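Tindel Building, ground floor and basement – February walk-through
Checked by: Mebrat Yilma
Started 7:30 a.m., Wednesday. Boiler room left until after lunch.

Marks used: **OK** = no action. **FIX** = needs work, see comment. **WATCH** = fine today, look again next month. **N/A** = not present or not in use.

The numbering follows last year's sheet so the two can be laid side by side. A few lines have dropped out where the old print shop was taken down, and I have left those numbers blank.

## 1. Exits and routes

- [x] 1.1 Front doors open fully from inside without a key – **OK**
- [x] 1.2 Rear door to Weldu Street opens fully – **FIX**
- [x] 1.3 Exit signs lit – **OK**
- [x] 1.4 Emergency lights come on with test button – **FIX**
- [x] 1.5 Corridors clear for full width – **WATCH**
- [x] 1.6 Stair treads and handrails – **OK**

**1.2** The door opens but drags on the sill for the last part of the swing. It needs a hard push. The bottom hinge has two screws missing and the third turns freely in the wood. Longer screws may hold, but if they don't, the hinge side of the frame will have to be patched. Please do this one first.

**1.4** The unit over the basement stair stayed dark when tested. The one next to it came on at once and was still bright when I came back up. Replace the battery before replacing the whole fitting. The same thing was done with the lobby unit last fall and it has been good since.

**1.5** Folding chairs are leaning along the wall outside the meeting room again. There was enough room to get by on the day. They belong on the rack in the storeroom, and the rack had space.

## 2. Fire extinguishers and alarms

- [x] 2.1 Extinguishers on brackets, pins and seals in place – **OK**
- [x] 2.2 Gauges in the green – **OK**
- [x] 2.3 Tags signed for the month – **FIX**
- [x] 2.4 Pull stations unobstructed – **FIX**
- [x] 2.5 Alarm panel shows normal – **OK**
- [x] 2.6 Smoke detector heads clean and uncovered – **WATCH**

**2.3** The January box is blank on the kitchen tag. I signed for February only. Don't fill in January after the fact.

**2.4** A coat stand is in front of the pull station by the side entrance. I moved it to the other side of the door. Can we put a strip of floor tape down so it stays there?

**2.6** The detector in the east corridor has a ring of dust on it. It passed its test. Vacuum it with the soft brush when the ladder is out for 1.4.

## 3. Electrical

- [x] 3.1 Panel doors closed and labeled – **FIX**
- [x] 3.2 Clear space in front of panels – **OK**
- [x] 3.3 Outlets and cover plates – **FIX**
- [x] 3.4 Extension cords not used as permanent wiring – **FIX**
- [x] 3.5 GFCI outlets trip and reset – **OK**
- [x] 3.6 Cords and cables supported, no visible damage – **WATCH**

**3.1** The labels in panel B still describe the rooms as they were before the partition went in. Breakers marked "print 1" and "print 2" now feed the corridor lights and the storeroom. I wrote the right names in pencil. They need to be typed up and stuck down properly. The panel in the boiler room dates from 1969 and its directory card can't be read anymore. I would like an electrician to trace those circuits, not us.

**3.3** Cracked cover plate behind the kitchen refrigerator. The outlet itself looks sound. Standard white single plate, and there should be a spare in the maintenance drawer.

**3.4** The space heater in the front office is plugged into a power strip. I unplugged it and spoke to the office. Heaters go straight into the wall or they don't get used. The strip was warm to the touch near the plug. I took it out of service and cut the cord so it doesn't find its way back.

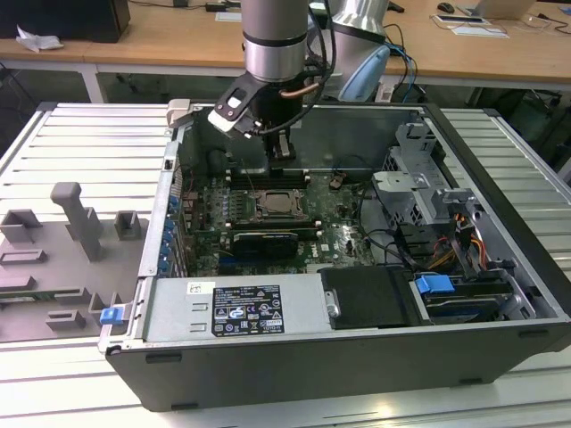
**3.6** Most of what I look for on this line is plain wear: flattened cords under furniture, tape over a split, plugs pulled by the cord. The floor polisher has a nick in its outer jacket near the handle, not through to the inside. Mark it and check it again next month. Cables that hang from something overhead get the same look as the ones on the floor, and the black bundle looping down from the top of the robot arm is the sort I mean. On any loop like that, check the point where it is tied and the lowest part of the bend, and make sure it has slack without hanging where a sleeve could catch it. The projector cord in the meeting room fails on the second count. It hangs low enough to meet a tall person at the forehead. Shorten the drop and clip it to the ceiling rail.

## 4. Floors, ceilings and walls

- [x] 4.1 Floor tiles flat and firmly fixed – **FIX**
- [x] 4.2 Mats lie flat – **OK**
- [x] 4.3 Ceiling tiles in place, no new stains – **WATCH**
- [x] 4.4 Window locks and glass – **OK**
- [ ] 4.5

**4.1** Two loose tiles outside the restrooms, both rocking underfoot. They can be lifted and reset with what is left in the adhesive tub, if it hasn't dried out. Put a cone there until it's done.

**4.3** The stain over the storeroom shelf is the same size as the pencil line I drew around it in the fall. It was dry to the touch. I still want someone to look at the pipe above it before the next cold spell.

## 5. Kitchen and restrooms

- [x] 5.1 Hot water at taps not scalding – **OK**
- [x] 5.2 Exhaust fan working – **FIX**
- [x] 5.3 First aid kit stocked and in date – **FIX**
- [x] 5.4 Cleaning products labeled and shut away – **OK**
- [x] 5.5 Grab bars tight – **OK**

**5.2** The fan runs but barely moves a sheet of tissue held against the grille. The grille is furred up with grease. Take it down, soak it, and try again before calling Rurnitz. They charged us for a visit last time and all they did was wash it.

**5.3** Short of large adhesive bandages and the burn gel is past its date. The eyewash bottle is fine. Restock from the Purkach catalog along with the gloves, so there is one delivery.

## 6. Storage and basement

- [x] 6.1 Shelving anchored to wall – **FIX**
- [x] 6.2 Load limits posted and followed – **WATCH**
- [x] 6.3 Nothing stored in boiler room – **FIX**
- [x] 6.4 Sump pump runs when float is lifted – **OK**
- [x] 6.5 Ladders in good order – **OK**

**6.1** The tall unit at the far end has come off its upper bracket. The anchor pulled out of the plaster, and I could rock the unit with one hand. Empty the top shelf today and refix it into a stud.

**6.2** The posted limit is 700 pounds per bay. Boxes of paper are stacked on the lower two shelves of the middle bay and I doubt they are over, but please don't add any. Anything that heavy can go on the floor pallets.

**6.3** Holiday decorations, in cardboard, next to the boiler. This was on the last sheet too. I carried them to the storeroom. The lock on the boiler room door works, so please use it.

**6.4** The pump started quickly and drained the pit. There is some grit at the bottom that should be scooped out in the spring.

## Work order

1. Rear door hinge (1.2)
2. Tall shelving unit (6.1)
3. Stair emergency light (1.4), with the detector cleaned on the same trip
4. Projector cord (3.6)
5. Loose tiles (4.1)
6. Electrician for the boiler room panel (3.1) – get a price first

Everything else marked FIX can be done in any order before the March sheet. Initial each line when it is finished and write down what was used, including screws and anchors. The maintenance drawer is low on both.

M. Yilma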